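Clisavon says its new planning software lets a two-armed robot fill a bottle holder without being told which slot to use. The Duvatville company put the claim on its website in December, along with a number it plainly likes: 416 bottles set down in a row with no breakage.

It is a nice number. It would be nicer with a video to match, and Clisavon has released only short clips.

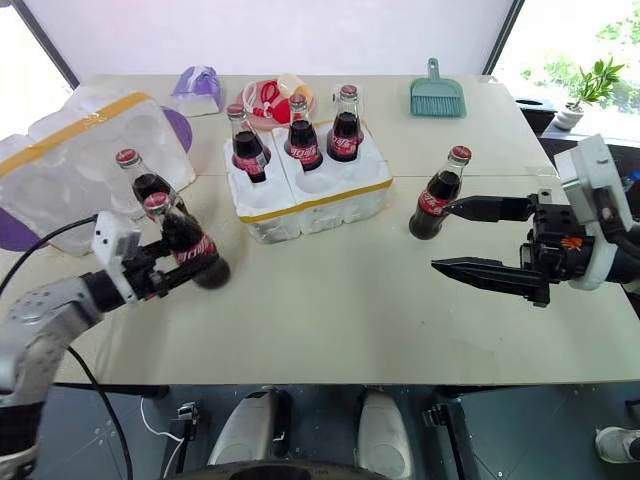
The software, called Thambiah, splits the job in two. One part looks at the table and picks a free slot. The other plans both arms so they stay out of each other's way. Clisavon says a fresh plan takes 30 milliseconds, but it has not said on what hardware.
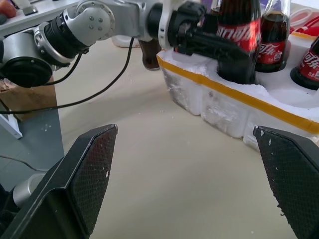
Glass bottles in a foam holder are a fair test of grip and aim. They are also all the same shape, and a six-slot holder gives a planner few ways to go wrong. The company's test notes list 3000 practice runs, all at one site in Parkby.

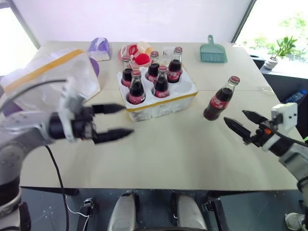

Asked how Thambiah copes with a holder it has never met, Clisavon replied that those tests are "under way." It gave the same answer on mixed bottle sizes. A claim of 100 percent slot accuracy comes with a footnote that leaves out any run stopped by an operator, and the notes don't say how many were.

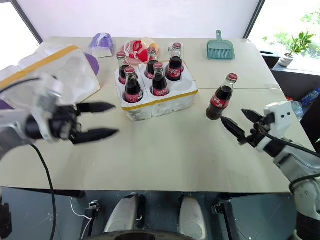
Clisavon plans to sell the software by yearly license and is taking names for a trial. It has not set a price or agreed to outside testing.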